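Carkeck Robot Bench
10/5/18

OK, robot fault story time! The two-arm coffee cell at Brerham stopped dead this morning and I had the best time chasing it down. Thread 1/8
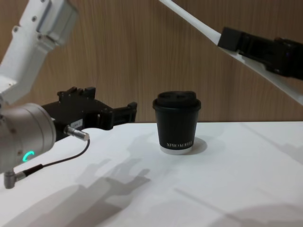
2/8 The job: left arm grips the cup, lifts it, passes it to the right arm. Sounds easy, and it had run 40 handoffs in a row before today. Then the left arm threw a "grip lost" fault and both arms froze mid-move. Good stop, by the way. Exactly what you want!

3/8 First guess was grip force. Paper cups are squishy, so if you squeeze too little they slip, and too much pops the lid off. I bumped the force up a notch. Same fault, 3 tries later. Put it back where it was.

4/8 Second guess was the finger position sensor. Nope, readings were clean with the arm parked. Beautiful, boring, flat line.

5/8 So I hit stop, locked out the power, and went over the gripper cable by hand. The plug at the wrist was a hair loose! Parked, it made contact. Roll the wrist far enough and the loop of cable pulled tight and the signal dropped out for a blink.

6/8 The part that bugs me (in a fun way): our Trematus controller reads a dropped signal as "grip lost." Same code for a slipped cup and a bad plug. I lost most of a morning to that. Splitting it into two codes is next on my list.

7/8 Fix for now: plug seated and screwed down, more slack in the loop, and a slow wrist roll through the full range before every run. If the signal blinks, the cell won't start. Love a cheap check!

8/8 If you run the Nakamura cell, please check your plugs too, it has the same cable routing. Power locked out first, hands in second, every time. I'm back to handoffs after lunch and will post the count tonight.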